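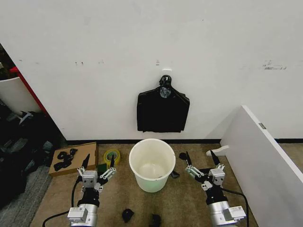 Black garment on a wall hook, white bucket on the carpet.

Dunbar Register of Church Closures and Reopenings

Summary
The Dunbar Register records restrictions placed on Christian congregations by public authorities, as reported in mission newsletters and church bulletins. Each row is one congregation and one reported event. The current release holds 684 rows drawn from 32 newsletters.

Files
register.csv: the main table
sources.csv: newsletter titles, languages and issue numbers
notes.txt: coding decisions, in order of entry

Fields
event_type is one of closure, sealing, reopening, fine or detention. The denomination is given in the newsletter's own wording. Where a source names a town, only the region is kept. Names of clergy and members have been removed.

Coding
Sum-yee Tam and Magnus Ritchie coded all rows. Catherine MacKinnon read a sample of 100 rows a second time and agreed with the first coding in 90. Disagreements mostly concerned the line between a closure and a sealing.

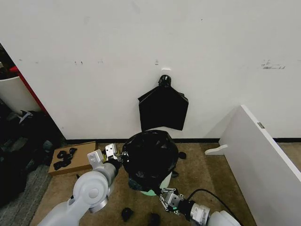

Known limits
Newsletters favour events that reach readers abroad, and house churches are under-reported. Reopenings are often left out by the same newsletter that carried the closure. The register should not be used to rank countries.

Access and corrections
The files may be used for study and teaching with credit to the register. Corrections should cite the row number and be addressed to Kenna MacAulay, editor.

Last revised 8/15/21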